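Quieter Floors in Jorkville

Impact noise is harder to treat than voices. A footstep puts energy straight into the floor structure, and the ceiling below radiates it as a low thud. Carpet removes the high-frequency part of the sound and leaves most of the rest.

The Naseri building, a former textile warehouse in Jorkville, has 142 units on timber joists. Residents began filing complaints soon after the conversion, nearly all of them concerning footsteps between the hours of 10 p.m. and 2 a.m.

Acoustic consultant Tahmineh Mohammadi tested 60 of the floors in July. She found that the resilient layer had been bridged at the perimeter, where baseboards were nailed tight to the finished floor. "The mat was fine," she says. "The edges were carrying the load."

The repair is slow. Crews lift the baseboard, cut the flooring back from the wall, fill the gap with foam strip and refit the trim clear of the surface. Contractor Ebuka Olaniyan has finished 112 units and expects the remaining ones to take longer, as several have built-in cabinets.

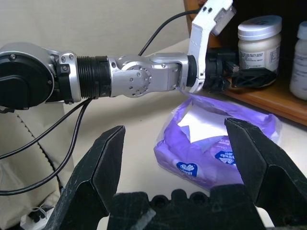
A silver link and a black collar on a jointed arm.

Mohammadi will retest the top two stories once the cabinets are back in place.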